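Jeso forum > Surgical robotics, training labs > Right arm stops during knot, fault 30

perić_lab
Posted 21:40
Hello all. We practise suturing with two arms on a pad, using our own control program. Since November the right arm stops in the middle of the knot. The log says "fault 30, tension limit" and both arms hold position. On the last pad it happened after 26 throws, before that after more than 100, so I can not find a rule. Maybe somebody in Buda or Prarton has met the same thing? 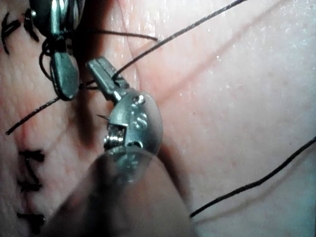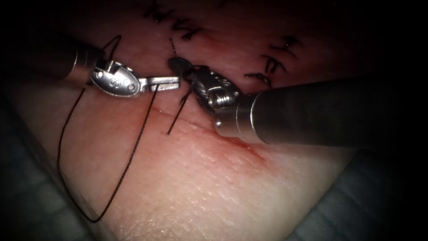 Close views of the work on the pad, five stitches in.

stitchcount
Posted 22:05
Which limit did you set? We had 600 in the config file and it was much too low for thick thread. Raise it and the fault goes away.

perić_lab
Posted 22:12
It is 600 also here. I did not touch it yet.

Tilda_B
Posted 22:31
Please do not raise it. I disagree with stitchcount — the limit is there so the thread does not cut the pad, and later it will be something else than a pad. First look at your slack. In the second picture the thread makes a very wide loop on the left side. If such a loop catches on a wrist, the force reading jumps and the arm is right to stop.

stitchcount
Posted 22:38
A loop like that is normal before you pull it through. We ran the whole winter with a higher limit and had no torn pads.

Tilda_B
Posted 22:50
Then you were lucky with your pads. Perić, can you send the force log of the last ten seconds before the stop?

perić_lab
Posted 23:16
Yes, tomorrow morning. I leave the limit as it is until then and will try with a shorter thread.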